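Neues aus der Greiferecke

Ihr wolltet mehr vom Basteltisch lesen und weniger Termine, also bitte schön! Seit ein paar Wochen vergleiche ich abends zwei Sätze Fingerspitzen an unserem kleinen schwarzen Arm: die harten von Brakent, mit denen wir im Frühjahr angefangen haben, und einen weichen Satz, den ich bei Manex bestellt hatte. Als Testobjekt dienten anfangs Holzwürfel (langweilig, klappt mit allem), dann Schaumstoff, dann Nudeln. Und jetzt eben Blätter mit Beeren dazwischen.

Die Idee mit den Blättern kam aus der Runde bei Chantharasri. Dort meinte jemand, ein Greifer, der mit Laub zurechtkommt, kommt mit fast allem zurecht. Das wollte ich sehen.

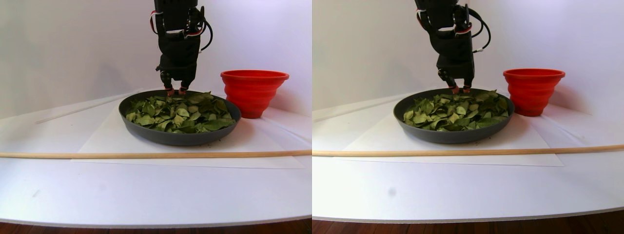
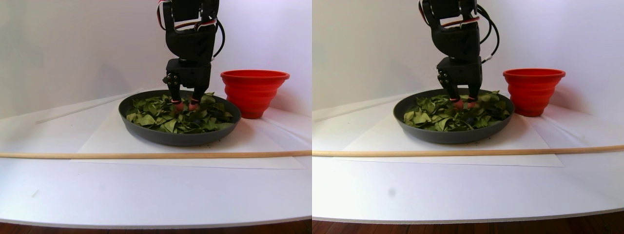
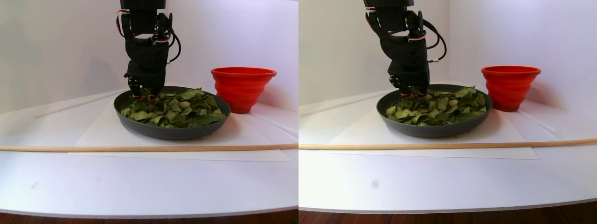 Stereopaare von vorn, dann noch der Blick von schräg oben auf Finger und Beeren:
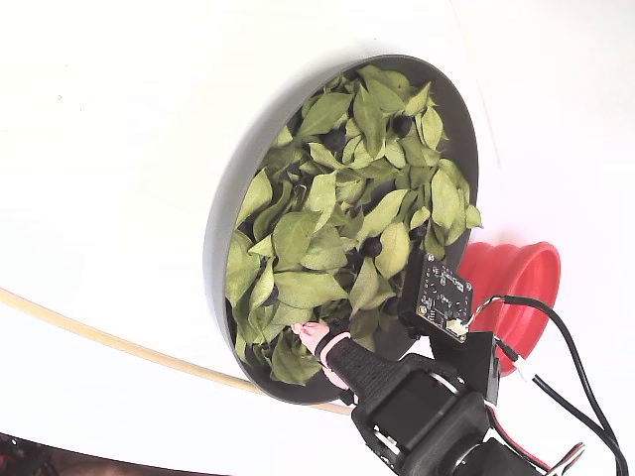 Text und Aufbau: Kwok-wai Hsiao
Dienstag, 15. Oktober 2024

Zuerst zu den Kameras, weil danach die meisten fragen. Das Stereopaar vorn läuft mit der Software von Tristia, die ich inzwischen richtig gern mag. Einmal kalibriert, und die Tiefenwerte für Schüssel und Rand stimmen. Bei den Blättern selbst wird es wackelig: alles grün, alles übereinander, und jede Kante sieht aus wie die nächste. Für den groben Anflug reicht es. Sobald die Finger im Haufen stecken, sehe ich von vorn aber kaum noch, was die Spitzen machen, und dann bin ich um die Ansicht von oben sehr froh. Da erkennt man auch die Beeren, jedenfalls die, die nicht halb unter einem Blatt verschwinden.

Nun die Finger. Mit den harten Spitzen habe ich 33 Versuche gefahren und dabei 16 Mal eine Beere sauber herausgehoben. Der Rest war Gestocher — entweder kam ein Blatt mit, oder die Beere rutschte seitlich weg und war erst mal verschollen. Die weichen Spitzen geben beim Zufassen nach, und das merkt man sofort. Eine genaue Quote habe ich für sie noch nicht, weil ich mittendrin die Schließkraft verstellt habe (ja, ich weiß, immer nur eine Sache auf einmal ändern, ich predige es ja selbst). Vom Gefühl her liegen sie vorn. Ein einzelnes flaches Blatt bekomme ich damit allerdings fast nie zu fassen, dafür sind sie mir vorne zu rund.

Was mich überrascht hat, war der Regler. Ich hatte die Geschwindigkeit beim Absenken noch auf dem Wert von den Holzwürfeln stehen, und der Arm ist in den Haufen gefahren wie ein Spaten. Mit 355 Millisekunden Pause zwischen Absenken und Schließen lief es viel ruhiger, die Blätter haben dann Zeit, sich zu setzen. Kürzer geht bestimmt auch, ich habe nur irgendwann aufgehört zu drehen und lieber aufgenommen. Auf der Platte liegen jetzt 2522 Bildpaare, und wer Lust hat, beim Sortieren zu helfen: sehr, sehr gern!

Noch ein Tipp für alle, die es nachbauen möchten: legt ein großes Blatt Papier unter die Schüssel. Die Krümel findet man sonst noch Tage später, und die Kante vom Papier taugt nebenbei als Markierung, wenn die Schüssel mal verrutscht ist.

Im November will ich dasselbe mit dem zweiten Regler probieren und die weichen Spitzen vorne etwas flacher schleifen. Wer noch einen Satz schmaler Finger herumliegen hat, bringt ihn bitte mit, ich gebe ihn auch (fast) sicher heil zurück. Die Messwerte zu den harten Spitzen liegen schon im gemeinsamen Ordner, die zu den weichen kommen nach, sobald ich eine Reihe ohne Herumschrauben geschafft habe.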